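About Virico

Virico looks after office floors and office chairs. We supply and lay carpet, clean it, patch it, and service the chairs that roll over it all day. We work for small and mid-sized offices, medical rooms, schools and a few libraries.

The business started as a carpet cleaning round with one van and a hired extraction machine. Most of the early jobs were end-of-lease cleans. We kept finding the same damage under desks: a worn patch, a few pulled loops, and a chair above it with castors full of hair and grit. We were being paid to clean the floor and then watching the same chair go back on it. After a while we bought a set of castors to carry in the van, and the chair side of the business grew from there.

We now have a workshop and a showroom under the one roof, with 4000 square metres of carpet in stock at the start of each financial year. Most of it is grey. People sometimes ask why we don't carry more colours, and the answer is that grey is what offices order. A mixed grey with a streak through it, going from pale silver to a darker slate, hides more day-to-day wear than a flat colour and is easier to match when a section needs replacing a few years on. We keep offcuts from every job we lay so that a repair can come from the same batch.
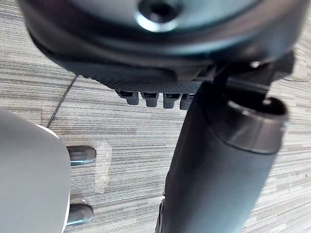 What we do with floors

Supply and lay. We measure the room ourselves and quote from our own measurements. Furniture is moved by our crew and goes back where it was. If you have a floor plan with desk positions marked, please send it with your enquiry.

Cleaning. Routine cleans are done after 6 pm or before 7 am. We vacuum first, then treat spots, then do the whole floor. Please leave drink spills alone once you have blotted them. Supermarket foam cleaners leave a residue that picks up dirt, and a good part of our spot work is taking the residue out again.

Patching. A damaged section under a desk can usually be cut out and replaced in a single visit. The direction of the pattern has to be followed, especially on streaked carpet. A patch laid at right angles to the rest will show from the doorway no matter how neat the edges are.

Uplift and disposal. Old carpet in reasonable condition is sorted at the workshop and offered to community sheds and dog clubs. The rest goes to the transfer station and the fee is shown as its own line on your invoice.

What we do with chairs

An office chair is mostly serviced from underneath, so that's where our technicians spend their time. The standard service covers the castors, the base, the gas lift, the tilt mechanism and the bolts that hold the seat on. Arm pads and back supports are checked at the same visit. We tighten what is loose, clean what is clogged and list what should be replaced, with a price next to each item. You decide what goes ahead.

We don't re-gas or open a gas lift. A lift that sinks gets swapped for a new one or the chair is retired. We also don't drill out seat shells to fit mechanisms they weren't made for, although we are asked to fairly often.

Castors are fitted to suit the floor: hard castors for carpet, soft tread for timber and vinyl. If your office has both, tell us which chairs live where.

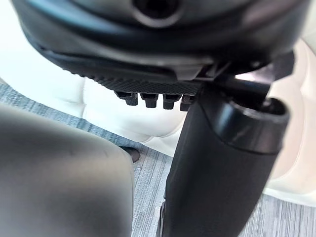

Fedir Ivanyshyn wrote to us in August that his office had been planning to throw out the lot and start again. Once the castors and lifts were done, he said, most of the old chairs were good for a few more years, and the money went on new carpet for the meeting rooms. He also asked us to mention that the crew should ring before coming up in the goods lift, as the front desk can't hear the buzzer. We have added that to the job notes.

Larger jobs

Our biggest chair job so far was 148 chairs for Zunov, over three floors. They were collected a floor at a time so that staff always had something to sit on. We tagged each one with its desk number and kept a written list as well, which we were glad of when some of the tags came off in the truck.

For Brumitz we laid 3000 square metres of carpet across an office and its training rooms. That job was done in stages at night. The training rooms went first and the corridor last, because everything had to be wheeled along the corridor.

We are happy to take on work of this size but we need notice. Six weeks is usually enough for carpet we hold in stock. Special orders take longer and we'll give you the supplier's date in writing.

Choosing a carpet

You are welcome to visit the showroom and take samples away. Put a sample on the floor where it will be used and leave it there for a full working day, with the blinds as you normally have them. A pale grey stripe can look quite different with the stripe running away from you and then turned side-on, so try both. Put a dark chair next to it too, if that's what your office has.

Samples are free for two weeks. After that we'd like them back.
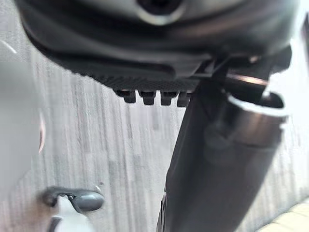 Our people

We have a floor crew, two chair technicians and a small office. Everyone who lays carpet for us is on our payroll. The chair technicians trained in the workshop and most have done a stint on the floor crew, which helps when they're asked about a worn patch while they are on site.

Our parts are bought through Son, who we have dealt with since the early days of the chair work.

Visiting and contact

The showroom is open from 8 am to 4 pm on working days. Parking is at the rear, next to the roller door. If you are dropping off chairs, please use the side entrance and ring the bell. For quotes, send us the room sizes, the number of chairs and a photo of any label under the seat.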